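In Praise of the Everyday Tablecloth

My grandmother kept her good cloth folded in a drawer for company, and company came, by my best reckoning, at Christmas and for one funeral. I have been thinking of that drawer all October, ever since Zuleica Amaral told me she never puts a bare table to use if there is a bit of flowered cloth to be had. 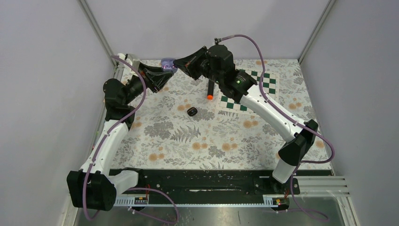 I used to find that fussy, I'll admit it. But a printed cloth is a kindness to a plain room, and it asks so little of you (a shake out the back door, a wash now and then). Ferns and soft peachy flowers do more for gray walls than any amount of paint, and they do it by suppertime!

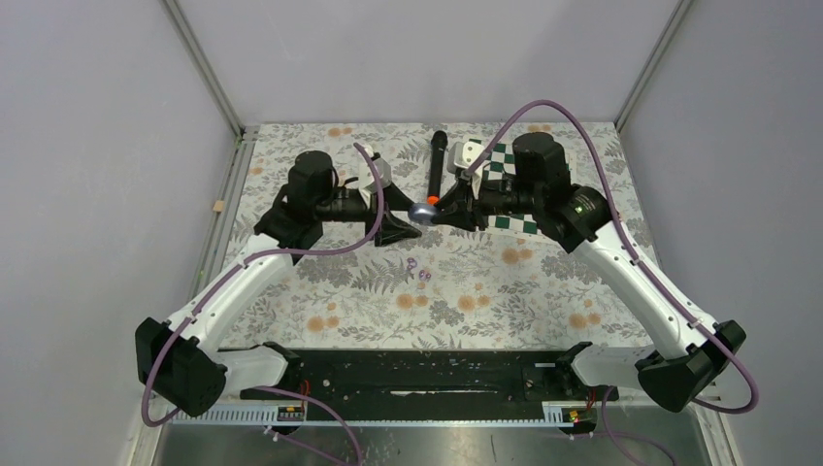
Volume 8, Number 4

Binta Garba, my neighbor in Plekham, disagrees with me warmly and often. She says a pattern hides crumbs. Well, yes, Binta, and long may it do so. I have two in use now, and the drawer is full of string.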